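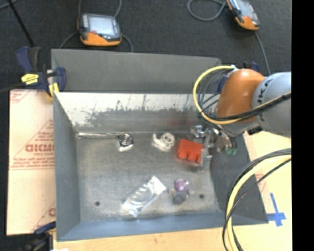 Refinishing old metal bins and troughs: paint, wax or leave alone?

pondham_porch
Posted 30/01/2019
Hello all, and thank you for letting me join. I've been reading this board for ages with my coffee and finally have something to ask. I want to grow salad greens and a few herbs on the back porch this year, and I've got hold of two old metal troughs from a farm sale outside Pondham. They're scuffed up inside, gray and dull in places and still shiny in others, and I rather love them that way. My husband thinks they should be sanded and painted before a single seed goes in. I say leave them be. Who's right? (Please be gentle, he'll be reading.)

helge.blomqvist
Welcome! I'm with you on leaving them. I've grown lettuce in bare metal for years and the only thing I ever regretted was painting one, because the paint flaked into the soil by the second summer and I spent a whole evening picking green chips out of my radishes. Worn metal is just worn metal. Do check that there are holes for the water to get out, though. Two is enough for a small trough if you put coarse gravel over them.

Marrow_Mo
I have to disagree with Helge, friendly as ever! Two holes is stingy. I lost a full trough of parsley in a rainy June with exactly that setup, and the smell when I tipped it out — well, I won't go on. Drill more. And raise it up on bricks so the water has somewhere to go.

dusan_zeman
My grandmother used old metal tubs for everything, including me on bath night, and never painted one. But I'd ask what they held before. If it was feed or water, fine. If it was anything from a workshop, I'd use a liner, or keep that one for flowers and buy something new for the food.

pondham_porch
Oh, that's a good thought, Dušan. The seller said one was for calves and he wasn't sure about the other. I may put geraniums in the mystery one. Marrow_Mo, how far apart do you drill?

Marrow_Mo
A hand's width or so. File the edges afterward, they bite. I paid $40 for a decent drill bit set and have never been sorry.

helge.blomqvist
Forty dollars for drill bits! I still say gravel. We'll have to agree to differ, Mo, and I'll bring you some parsley.

dusan_zeman
Whatever you decide, keep them out of the full afternoon sun. Metal gets hot and lettuce sulks and bolts. Mine sit on the east side and do nicely until the end of June.

pondham_porch
East side it is. He's agreed to no paint, by the way, as long as he gets to do the drilling.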